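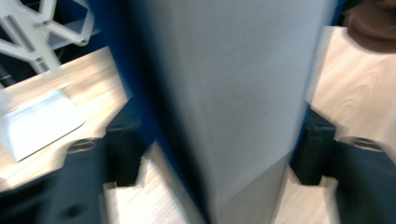 Gripper closed on the gray panel with the blue edge, wood table behind.

Thread: Can a machine do the small bench jobs yet?

tomasz_bench
Hello all. I work in a small shop where we assemble and pack display parts, and in the evening I do the same kind of work at home because my wife sells paper goods. So I ask the question from both sides. The picture is one moment of the kind of handling I mean: two black fingers, one on each side of a flat panel, and the panel standing up between them. There is a white card or sheet of paper lying on the table too. For a person this is nothing. My question is whether a machine can do such a chore the whole day without someone watching it.

My boss has an offer from Geraghty for one cell and he asked my opinion until the end of March. I am not against it. I only want to know what other people have seen with their own eyes.

oldpress38
No. Next question.
OK, a longer answer. We had a Covine arm for cartons. It was fine with stiff board, always the same size, always coming from the same magazine. Then the supplier changed the coating and the board became more slippery. We lost two shifts before somebody understood that the grip force must be changed.

Marit_K
I don't agree with oldpress38. What you describe is a setup problem, and a new worker would also drop slippery board on the first day. Our line does 400 flat pieces in a shift and I touch it maybe 3 times. But I must add that our pieces arrive in order and they leave in order. If you throw them on a table like at home, I would not promise anything.

oldpress38
A new worker drops it once, Marit. Then he holds it tighter. The arm dropped it all night.

Marit_K
Fair. But newer ones notice when the fingers close on nothing. Ours stops and makes an ugly noise.

tomasz_bench
Thank you both. Marit, do you have thin pieces also? My picture is too blurred to judge the thickness, and you see one lighter band low on the panel, like a crease or fold. Things which bend are what I am afraid of. When you squeeze from the two edges, a thin sheet wants to bow.

Marit_K
Thin ones we lift with suction. From the edges, only what is stiff enough to stand. For a card or sheet that lies flat like your white one I would not use fingers – you need to get a nail under it, and the machine has no nail.

Kenneth Buchanan
I service Sinwood and Celtik machines, so read this knowing who pays me. Picking up is mostly solved if you control how the part is presented. Putting down is where I spend my working hours. The part must go into a slot, or against a stop, and it arrives two degrees turned. A person corrects this without thinking. Ask Geraghty to show you the placing, with your own parts, and bring some bad ones in the box.

And for home, I would wait. My kitchen drawer has more different objects than all my customers together.

laundry_sceptic
I came here for the home part! I have read for ten years that the machine will fold my shirts. I have a vacuum that eats the fringe of the carpet, and this is the whole revolution in my house.

oldpress38
Finally a person with sense.

Marit_K
The dishwasher is also a machine, and I don't see anybody here giving it back.

laundry_sceptic
I load it, I empty it, and my husband loads it again after me because I did it wrong. Show me the robot for this.

tomasz_bench
At home I also don't expect much. But Kenneth, your point about the bad parts is very useful, I will collect them from tomorrow. Does 24 pieces sound enough for a test, or do they laugh at me?

Kenneth Buchanan
Take more if you have them. Run the same 24 several times and turn them differently each time. Write down every stop, also the ones where the salesman quickly reaches in with his hand.

oldpress38
Especially those.

tomasz_bench
Good. The visit is at 9:30 in the morning, I will write here when I am back from it.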